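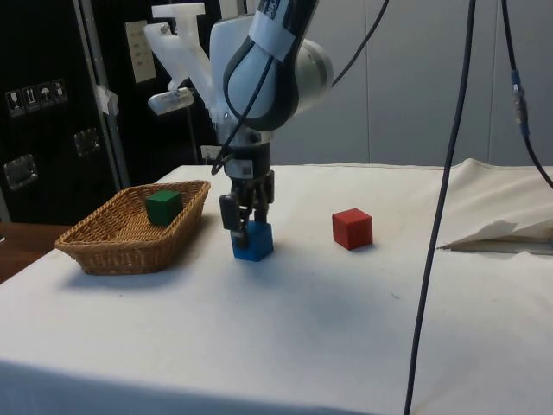 Learning from a handful of demonstrations has been the big topic in our corner of the newsletter all spring, and we finally have a result we're happy to put in print. So-yul Yeon's method, which she has named Tlapale, learns a sorting job from 9 demonstrations, where our old approach needed 43. We were thrilled! The job itself is about as plain as they come: three cubes, one red, one green and one blue, and a wicker basket to put them in. With the green one in the basket, the gripper closed on the blue and the red still out on the cloth, the arm is part way through a job that a toddler would find dull and that has kept four of us busy since October.

What makes Tlapale different is what it pays attention to. The older method tried to copy the whole path of the arm, every swing and dip of it, and so it picked up all our bad habits as well (Ieuan Ellis has a way of going round the long way that the arm copied faithfully for weeks). So-yul's version cuts each demonstration into short pieces and looks for the moments that matter, mainly the closing of the fingers and the letting go. Between those moments the arm is free to find its own way. It means that a clumsy demonstration is still a useful one, and you can move the basket somewhere new without having to start all over again. 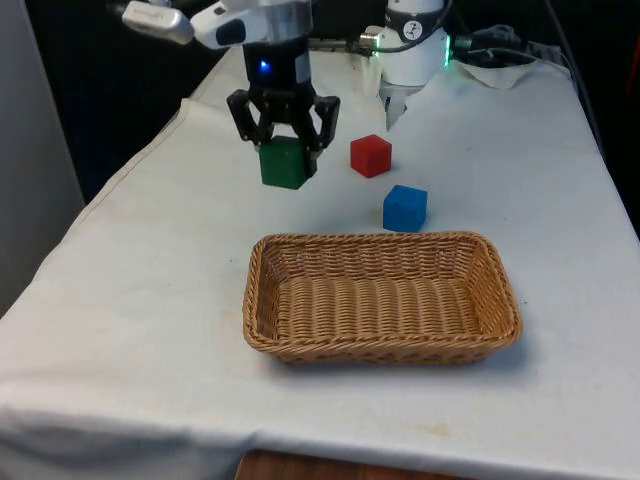

Moving the basket was the part we were most nervous about. Caradog Price wrote the test plan and he was not kind. He ran 42 trials with the basket and the cubes put down in fresh places each time, and the arm finished the job in all but 3 of them. Two of the failures were the same fault, with the fingers coming down on a corner and pushing the cube away instead of gripping it. The third we still can't explain, and Anneliese Brinkmann is going through the logs with a large pot of tea. If you have ever seen an arm stop dead above a cube it had every reason to pick up, she would love to hear from you.

A word on what we haven't shown. All the cubes are much the same size, and we have always worked on a plain white cloth, so please don't read this as a claim about your kitchen cupboards. We haven't tried stacks, or cubes that touch each other, or anything soft. Anas El Ouafi wants to try odd shapes next and has already started a box of them, to which people keep adding things when he isn't looking.

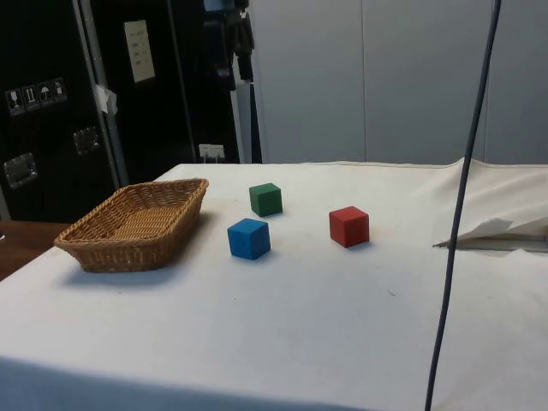 Basket and cubes on the cloth, with the basket set at an angle.

The write-up is with our friends at Nesik for comments, and we hope to share it with everyone once they have had a proper go at picking holes in it. So-yul will also give a talk at the Brurkdale open afternoon, where she plans to let visitors give the demonstrations themselves and see what the arm makes of them. No experience is needed, and the worse you are at it the more she will learn! Put your name down with Caradog if you'd like a turn.

Search this site Enter keywords Go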